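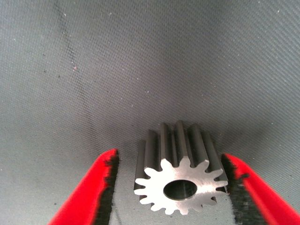

Okton Teaching Kit
Hand guiding and remote control for small two-finger grippers

Sold by Clundeo
Availability: in stock, ships from our own shelf
Fits: Ren arm (both lengths), Sinero arm with adapter plate
Skill level: you have wired up an arm before

Overview

The Okton kit lets a person show an arm how to pick up and place small parts. You can do it by taking hold of the arm and moving it, or by sitting at the bench with the leader handle and driving it from there. The kit records what the arm did and what the wrist camera saw while it did it. What you get at the end is a folder of recordings. Turning those into a robot that works by itself is a separate job, and the maker's brochure is a bit too relaxed about how big a job it is.

We sell a lot of gear that comes with the phrase "teach it once." We don't use that phrase on this page. Our bench unit needed 81 recordings of one pick before the trained arm was worth watching, and that was a short, stubby metal gear on a fabric mat, with the same gear every time. Change the part and you should plan on recording again.

What's in the box

Leader handle with trigger and USB lead
Guide collar for the wrist, with squeeze switch
Wrist camera and bracket
Pair of red gripper fingers
Spare finger pads, black
Foot pedal (start, stop, discard)
Hex keys, screws, cable clips
Printed quick start, which is thin

Not included: the arm, the gripper body, a computer, a mat or any parts to practice on. The adapter plate for Sinero arms is sold separately, and we think it should be in the box.

Two ways to show a task

Hand guiding. Squeeze the switch on the collar and the arm goes slack enough to push around. It is quick to learn and fine for big moves across the bench. For small round parts we found it clumsy. Your hand ends up near the gripper, which means the wrist camera records your knuckles, and a policy trained on knuckles can get confused when they aren't there. If you go this way, hold the arm above the collar and keep your sleeves back.

Remote control. The leader handle copies your wrist to the arm, and the trigger closes the fingers. Your hands stay out of the picture, so the recordings look like what the arm will see later on. The catch is feel. The handle has a light buzz for contact and nothing that deserves to be called force feedback. You learn to judge a grip by watching the fingers, and for the first 20 tries or so most people squeeze too hard.

If you only have patience for one, use remote control.

Fingers and pads

The fingers are angled and meet a part from both sides, which leaves the camera a clear look between them. That matters more than the grip rating on the spec sheet. When you can see the bore and the rim of a gear in the recording, you can tell later whether a bad pick came from a bad approach or a bad squeeze.

The pads have a fuzzy face. Okton says the soft pile "conforms to any surface." We would put it more modestly: it takes up a little misalignment on toothed and ridged parts and it is kinder to a machined finish than bare plastic. It also sheds and picks up lint. Trim loose fibers with small scissors, and swap the pads when the edges get ragged enough to show up in your recordings. Do both pads together. A fresh one facing a worn one makes the part tip as the fingers close.

Oily parts are a poor match. Wipe them first or fit something else.

Lighting and background

The wrist camera is small and easily fooled by shiny metal. A gear face turned toward the light can go nearly white while the gaps between the teeth stay black. There is an exposure lock in the settings, off by default for reasons we can't work out. Turn it on before you record anything you mean to keep.

A plain gray mat with a dull surface works well under metal parts. Brush it now and then, but don't fuss over every speck. A spotless mat in training and a dusty one on Monday is its own kind of problem.

Recording software

Runs on Linux. The Windows version exists and we don't recommend it. Recordings are saved at 30 frames a second with joint positions, trigger position and camera view lined up on one clock. The export format is open and documented, and that is the main reason we stock this kit over others that cost less.

The pedal is the best part. Stop, discard, start again, without taking your hand off the handle. You will discard a lot. A fumbled grasp that you rescue halfway can be useful to keep, but label it, or you'll be teaching the arm to fumble.

The "auto-segment" feature, which claims to split a long session into separate tasks, split ours in strange places. Use the pedal.

Claims we checked

"Set up in minutes." More than 2 hours on our bench, most of it spent on camera alignment. The second install went faster.

"No coding required." True for recording. Training means a command line and a decent graphics card.

"Works with parts of any size." The fingers suit things you could pinch between thumb and forefinger. Washers lying flat were a misery – the pads slide right over them.

"Learns like a person." No.

Who should skip it

If your part always arrives in the same spot, facing the same way, write down the positions and program the move. It will be cheaper, faster and easier to fix. Showing a task by hand starts to pay off when the part sits a little differently each time and you are tired of building fixtures for it. Even then, try it on one part before you promise anything to the people upstairs.

Safety

Keep the stop button where your free hand can reach it. In hand guiding mode the arm holds its own weight, but it does not know about the tool you bolted on last week unless you enter the new weight. A heavy tool will sag the moment you squeeze the switch. The fingers are small and can still pinch.

Returns and spares

Unopened kits can come back within 30 days. Opened kits too, less the pads. Pads, collars and pedals are stocked as spares. The camera bracket is not, so go easy on the screws – the threads are soft.

Questions about fit go to the Clundeo parts desk. Tell us which arm you have, which gripper, and what you're trying to pick up. A photo of the part helps more than a drawing. The desk is closed Saturday.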